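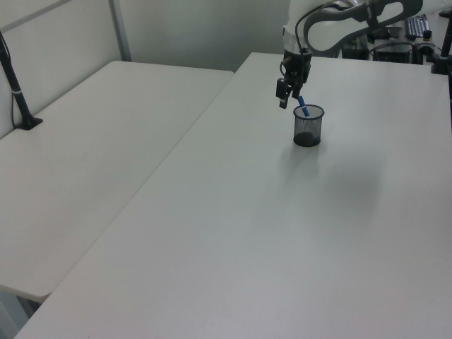
펜꽂이 과제. 파란 마커의 아래쪽 끝이 검은색 메시 컵에 들어가는 구간.

Ishbel Chisholm
2022-03-27

마커를 컵에 꽂는 과제에서 그리퍼를 언제 열 것인가에 대한 결과를 정리합니다. 사내 보고서에는 표만 넣었기 때문에 방법과 실패 분류는 이 스레드에 적어 둡니다. 조금 깁니다.

배경. Ratholm에서 모방학습으로 집고 놓기 과제를 학습시킬 때 마지막 단계의 실패 비중이 계속 높았습니다. 접근과 파지는 비교적 안정적인데, 물체를 좁은 입구에 넣고 손을 여는 시점이 흔들립니다. 마커처럼 가늘고 긴 물체에서 특히 심합니다.

이유는 시연 데이터에 있다고 봤습니다. 원격조작자는 마커 끝이 컵 입구를 지나면 각자의 감으로 그리퍼를 엽니다. 어떤 사람은 거의 바닥까지 내리고, 어떤 사람은 끝만 걸치고 놓습니다. 영상은 비슷한데 그리퍼 명령은 서로 다른 데이터가 쌓입니다.

기준 모델은 Calvo입니다. 손목 자세와 그리퍼 명령을 한 묶음으로 예측하는 구조이고, 손실 함수에서 그리퍼 항의 가중치는 고정입니다. 열림 시점이 제각각인 데이터를 주면 중간값 근처의 어정쩡한 명령이 나옵니다. 조가 반쯤 벌어진 채로 하강을 계속하는 로그가 여러 건 있습니다.

Gretine은 여기에 재라벨링 단계를 하나 추가한 것입니다. 네트워크 구조와 학습 스케줄은 Calvo와 동일하게 두었습니다. 바뀐 부분은 데이터의 그리퍼 열 하나입니다.

재라벨링 절차: 각 시연에서 마커의 축과 컵 테두리 평면의 교점을 구하고, 그 교점 아래로 들어간 길이를 시간에 따라 계산합니다. 이 길이가 기준값을 처음 넘는 시점을 열림 시점으로 다시 씁니다. 원래 시연이 그보다 먼저 열린 경우는 고치지 않고 학습에서 제외합니다.

먼저 열린 시연을 고치지 않는 이유를 묻는 분이 있어서 덧붙입니다. 그 뒤의 손목 궤적은 이미 빈손으로 움직인 궤적입니다. 그리퍼 값만 닫힘으로 바꾸면 물체 상태와 명령이 맞지 않습니다. 한 번 해 봤고, 결과가 나빠서 뺐습니다.

데이터는 제외 처리를 마친 뒤 776개 시연입니다. 두 모델 모두 같은 776개로 학습했습니다. Calvo 쪽은 원래 그리퍼 라벨, Gretine 쪽은 재라벨링한 값을 씁니다. 그래서 아래 비교에 데이터 양의 차이는 들어 있지 않습니다.

컵을 메시로 고른 것은 측정 때문입니다. 벽이 비쳐 보이는 컵이면 들어간 뒤의 마커 끝도 부분적으로 추적할 수 있습니다. 대신 망 무늬가 윤곽 검출에 섞입니다. 테두리 원은 안정적으로 잡히므로 평면 추정은 테두리만 씁니다.

마커를 세우지 않고 비스듬히 든 채로 넣는 것도 의도한 조건입니다. 수직으로 정렬한 뒤 넣으면 열림 시점의 영향이 작아져서 두 모델의 차이가 잘 보이지 않습니다. 기울어진 상태에서는 너무 일찍 열면 마커가 테두리에 걸리고, 늦게 열면 컵이 밀립니다.

평가는 모델당 36회입니다. 컵 위치와 마커의 초기 방향을 미리 정해 두고 두 모델에 같은 순서로 적용했습니다. 성공 조건은 그리퍼가 완전히 물러난 뒤 마커가 컵 안에 있고 컵이 서 있는 것입니다. 재시도는 허용하지 않았습니다.

결과. Calvo는 36회 중 17회 실패, Gretine은 36회 중 3회 실패. 실패 판정은 실행 영상만 보고 했고, 판정자는 어느 모델의 실행인지 모르는 상태였습니다.

Calvo의 실패는 대부분 조기 열림입니다. 마커가 테두리에 걸쳐 있다가 바깥으로 떨어지는 유형입니다. 나머지는 조가 덜 벌어진 채 팔이 올라가면서 마커를 다시 끌고 나오는 유형입니다.

Gretine의 실패는 모두 컵이 넘어진 경우입니다. 기준값에 도달할 때까지 내려가려다 마커 끝이 안쪽 벽을 밀었습니다. 열림 시점을 늦춘 대가로 볼 수 있습니다. 기울기가 클수록 기준값을 줄이는 방식이 맞을 것 같은데 아직 돌려 보지 않았습니다.

그리퍼 가중치만 올린 Calvo도 비교했습니다. 반쯤 벌어진 명령은 줄었지만 조기 열림은 그대로였습니다. 라벨 자체가 흩어져 있으면 가중치로는 그 분산을 없애지 못합니다. 이 조건은 평가 횟수가 적어서 표에는 넣지 않았습니다.

한계. 컵 한 종류, 빈 컵에서 시작하는 조건만 봤습니다. 이미 펜이 꽂힌 컵에서는 들어간 길이라는 기준이 흔들립니다. 테두리가 원형이 아닌 용기도 지금의 평면 추정 코드로는 처리하지 못합니다. 마커 축 추정은 조에 가려지는 구간에서 직전 값을 유지합니다.

카메라 보정에 관해서도 적어 둡니다. 교점 계산은 외부 파라미터에 민감합니다. 스탠드를 건드린 뒤 보정을 다시 하지 않은 세션이 하나 있었고, 재라벨링 결과가 일정하게 치우쳐서 세션 전체를 뺐습니다. 지금은 세션 시작 때 컵 테두리의 재투영 오차를 먼저 확인합니다.

재라벨링 스크립트는 Brereo 저장소의 전처리 폴더에 올렸습니다. 입력은 시연 로그와 보정 파일, 출력은 그리퍼 열만 바뀐 로그입니다. 원본 열은 이름을 바꿔 그대로 남깁니다. 기준값은 설정 파일에 있으니 물체 길이에 맞춰 바꿔 쓰세요.

질문이 들어와서 추가. 힘 센서로 접촉을 잡아 여는 방법은 검토만 했습니다. 가벼운 컵은 접촉력이 작고, 이번 시연 로그에는 힘 채널이 기록되어 있지 않습니다. 같은 데이터로 비교할 수 없어서 이번 범위에서는 제외했습니다.

다음 실험은 기울기에 따라 기준값을 바꾸는 버전입니다. 평가 순서는 이번 것을 그대로 씁니다. 결과가 나오면 이 스레드 아래에 잇겠습니다.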